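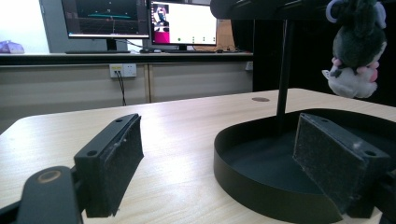

Caring for Oiled and Lacquered Wood Tabletops

Household notes by Rutilio Xolalpa
Updated 29 Dec 2022

Most damage to a wood tabletop comes from water left standing, heat, or the wrong cleaner. The correct repair depends on the finish, so identify the finish before buying anything.

Identifying the finish

Put one drop of water on a clean spot near the edge and leave it for 3 minutes. On lacquer or varnish the drop stays beaded and wipes off without a mark. On an oiled or waxed top it flattens and may leave a slightly darker spot that fades as the wood dries. If it soaks in at once, the wood is bare or the oil has worn out.

To separate lacquer from oil-based varnish, touch a cotton swab dipped in lacquer thinner to the underside. Lacquer softens and turns tacky. Varnish may wrinkle, or may not react. Open a window and keep the swab off the top surface.

Routine cleaning

Dust with a dry microfiber cloth before wiping with anything damp. Grit dragged under a wet cloth makes fine scratches across the grain, and these show most at a low angle near a window.

For normal dirt, mix a teaspoon of plain dish soap into a quart of lukewarm water. Wring the cloth until it no longer drips. Wipe with the grain, go over once with clean water, and dry at once. Skip ammonia, bleach, and furniture sprays containing silicone. Silicone gets into the pores and causes small craters ("fisheyes") in any finish applied later.

Cable holes and other cut edges

The cut edge of a cable hole exposes end grain, which takes up water much faster than the face. Factory finish is often thin there. Signs of trouble are a gray ring, a raised lip, or finish lifting in flakes.

If the hole has a liner, pull it out once a year and wipe the edge dry. Sand any raised fibers with 220 grit wrapped around a dowel. Apply two thin coats of the same finish used on the top, letting the first dry fully. Put the liner back after the second coat has cured. The same treatment works for screw holes on the underside and for the bottom ends of the legs.

White rings and cloudy patches

A white ring is moisture trapped in the finish. It has not reached the wood. Work in this order and stop when the mark is gone:

Leave the top uncovered in a dry room overnight.
Lay a cotton cloth over the mark and press with a warm iron, no steam, a few seconds at a time.
Rub lightly with mineral oil on a soft cloth, with the grain, and wipe off the excess.

A black ring is a different problem. Water has reacted with iron and tannin in the wood itself, and the finish must come off before the stain can be treated with oxalic acid. Wear gloves and eye protection, follow the label, and neutralize afterward. Do not try this on veneer unless you know how thick it is.

Re-oiling

Oiled tops need a fresh coat when water stops beading. On a desk in daily use, I do this every May, when the windows can stay open.

Clean the top and let it dry overnight. Sand with 320 grit, by hand, with the grain. Remove the dust. Spread a thin coat of oil with a lint-free cloth, wait 15 minutes, and wipe until the surface no longer feels wet. Any oil left behind turns gummy and collects lint. Keep the top clear for two days and avoid wet cleaning for 28 days.

Rags soaked in drying oil can heat up and catch fire without a flame. Spread them flat outdoors in a single layer until stiff, or store them under water in a lidded metal can. Do not leave them balled up in the trash.

Related notes: Removing candle wax from varnish. Tightening a loose table leg. Choosing felt pads for chair feet.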